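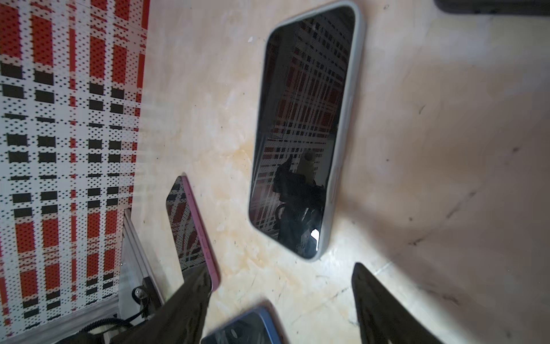 4. Entering a match result

1. Open the Broswood fixture list and select the match.
2. Enter the score, home side first.
3. Record each goal with its scorer and minute. Mark own goals "OG".

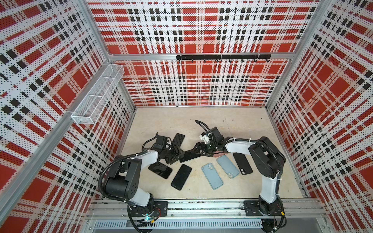 Nurhan Öztürkmen asks whether an own goal goes under the scorer's club. It does not: credit it to the opposing side.

4. Add the attendance in figures, e.g. 1,067. 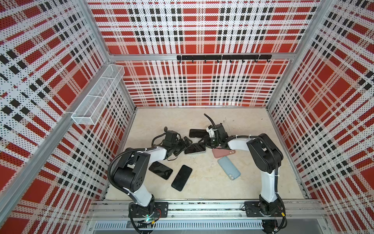
5. Select Submit by 20:00 on Thursday.

Caution: submitted results can be changed only by the league office.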